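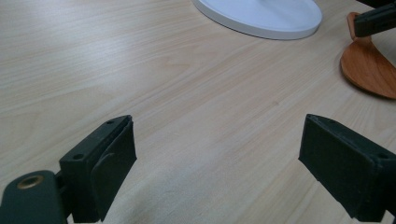

SONBY TO LEND ALTCOMBE THE KITCHEN TOOLS IT WAS GOING TO BUY, USE ONCE AND LOSE

Borrowing counter opens in February; fondue sets expected to be popular for a week

ALTCOMBE – Sonby, the kitchenware shop that has spent years selling people things they did not strictly need, announced today that it will begin lending them out instead. The new service, called Belay, opens at the back of the store in February and lets members take home pasta machines, preserving pans, fish kettles, cake tins shaped like numbers, and other items that tend to spend their lives on top of a cupboard.

The idea came from the shop's returns desk, where staff noticed a steady flow of jam equipment in late summer, each piece used once and accompanied by a customer with a great deal of jam. After a trial among regular shoppers, Sonby logged 1763 loans to 798 members. Most items came back clean. A raclette grill came back with a thank-you card and a smell.

"We ran the figures and found that lending a waffle iron to the whole street makes more sense than selling one to every house on it," said Soledad Ayala, who manages the store. "Our accountant took a moment to come around. He has since borrowed the waffle iron."

Membership is open to any adult with an Altcombe address. Small items may be kept for a week and large ones for three days, on the theory that a person who has not used a fish kettle within three days is unlikely to have a fish. Everyday tools such as ladles, whisks and wooden spatulas can be added to any loan, mostly for people who are between apartments or cooking for a crowd.

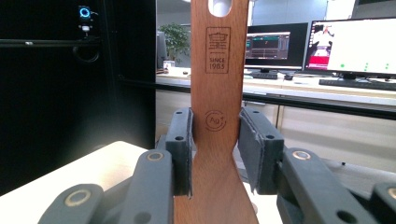 Princess Lacson, for one, has asked whether borrowing will simply make her kitchen messier on a shorter schedule. She took part in the trial and said she got through a dumpling steamer, a mandoline and a cherry pitter in one month – "and I don't even like cherries" – but admitted that she now has a drawer that closes.

Sonby accepts that some tools are personal. The shop will not lend knives, which come back dull and cause arguments, or cast iron pans, which come back washed and cause worse ones. Sourdough starters were considered and rejected after a long meeting about what would count as a late return.

Care instructions go out with every loan on a card written by Marites Pangilinan. Wooden items should be washed by hand and dried standing up. Nothing with a plug should go in the sink. Anyone returning a piping set is asked to return all of it, including the tiny nozzle, wherever it may be. 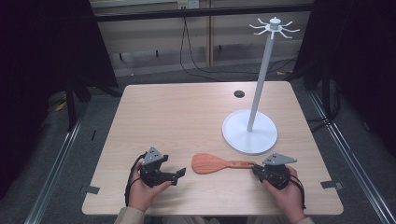 Late fees will be modest and can be paid in lemons, a policy held over from the trial that Sonby has not found a reason to drop. Broken items should be reported without embarrassment. The shop has its own repair bench, run by Gerardo Buenaventura, and he would prefer to hear about a stripped gear from the borrower before he hears it from the pasta machine.

Reservations will be handled by Jestix, a booking system chosen over the paper notebook used in the trial. The notebook was reliable but could be read by only 2 members of staff, and they disagreed about the sevens.

Belay will be open during regular store hours, with evening pickup until 7 p.m. in the run-up to major holidays. Roasting tins for those weeks can be reserved from opening day, and Sonby suggests doing so before the relatives confirm.

Contact for press and for the return of the tiny nozzle: Oksana Harasym, Sonby, Altcombe. Calls are best made before noon.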